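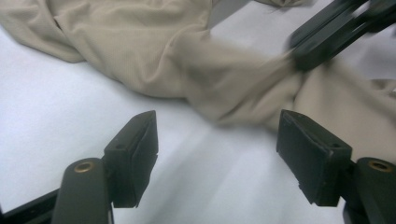
Cleaning the heads on your tape deck

Print this page
E-mail this to a friend

If your old tapes have gone dull on one side, try this before you blame the tape. I did my Kvaran on Tuesday and the treble came straight back — what a treat!

You'll want cotton buds, a small bottle of pure alcohol (the Makwood stuff is fine, so is the chemist's own) and a torch.

1. Switch off at the wall and take the head cover off. On most Kvaran decks it's held by 2 screws. The Fikden ones just pull upwards.

2. Dampen a bud and wipe each head from side to side. Brown muck is old oxide. Keep changing buds until one comes away clean, and don't dip a used one back in the bottle.

3. Do the guides and the capstan as well, turning the capstan by hand.

4. Go easy on the pinch roller. Alcohol can dry out old rubber, so I use water with a drop of washing-up liquid.

5. Leave it all for 30 minutes with the cover off.

Now play something you know really well. Mine is a Kirkska quad reel with loads of cymbals, and I could hear the rear channels properly again! I repeat the job every 40 hours of playing or so, more often with tapes that shed.

Print this page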